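Home Kitchen Planning, Evening Course
Handout 4: Choosing and Living With a Stone Countertop
Lotte Hermans

Welcome back, everyone, and thank you for all the tape measures last time! Tonight we get to the part most of you signed up for, the counter itself, and I've tried to put down the things I always forget to say out loud.

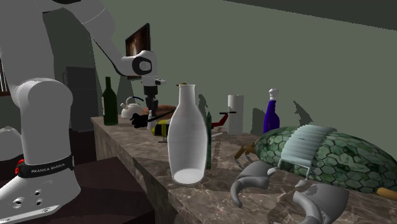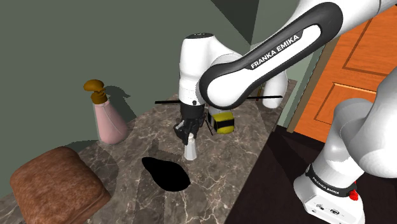
Marble countertops, two views.

Let's start with what marble is, because it explains nearly everything that comes later. It is limestone that has been squeezed and heated deep underground until it recrystallized, so it is mostly calcite, and calcite doesn't get along with acid. Lemon juice, vinegar, wine and tomato sauce will all leave a dull spot if they sit. We call that etching. A stain is a different thing (color that has soaked in), and a sealer helps with stains but won't stop etching. If you remember one line from this handout, I'd be happy with that one.

Granite is harder and much less bothered by lemons, though it still likes a sealer now and then. Quartzite is harder too, but people mix it up with quartz, the manufactured kind, and I did the same for years, so please don't feel silly asking the salesperson twice.

Finish matters. Polished marble shows etches more than honed marble does, and honed marble picks up oily fingerprints a little faster. Take a sample home, put it by the sink, and be mean to it for 14 days.

Now, money. The Neves family let me share their quotes from August, for the same L-shaped kitchen in the same stone. Killstead came in at $3,748 with the sink cutout and delivery included. Brondard came in at $2,262, which looked wonderful until we found that the cutout, the edge work and the delivery were all listed separately on page two. Always ask for the installed price, in writing.

For next class:
Draw your counter to scale and mark every seam you would accept.
Get one quote and bring both pages.
Read the section on edges (eased, bullnose, ogee) and pick the one you could stand to wipe every day.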